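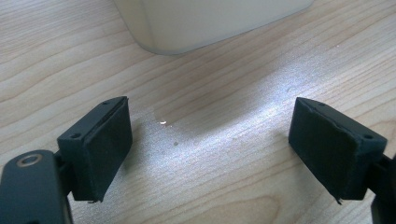

Griltudwood table, light finish: surface grain under reflected light.

Product Review: Griltudwood Work Table
Reviewed by Damilola Isah, Furnishings Office, Olaniyan Center
13/04/2026

The Griltudwood table was purchased for the Center's shared study room, where it replaced an older Podwood model. This review covers its surface, stability and upkeep after a full season of daily use.

The top has a pale beige and honey color with long, curving grain and darker brownish streaks in places. The finish is smooth and slightly glossy. Readers should note that it reflects strong light, and a bright patch can hide the grain almost entirely. Staff who read printed material at the table asked for it to be moved away from the window, and this was done in August.

Assembly required 2 people and the hex key supplied. The instructions are clear, although the step for leveling the feet is printed on the back of the warranty sheet and is easily missed. Once leveled, the table did not rock on our tile floor.

Cleaning is simple. A damp cloth removed pencil marks and coffee rings - the latter only when treated the same day. Yetunde Ezeani of the facilities desk recommends felt pads under any equipment left on the top.

The table weighs 71 pounds and should not be moved by one person. Replacement feet are sold separately through Edico.

Rating: Recommended for study rooms and offices. A matte finish is preferable for rooms with direct sun.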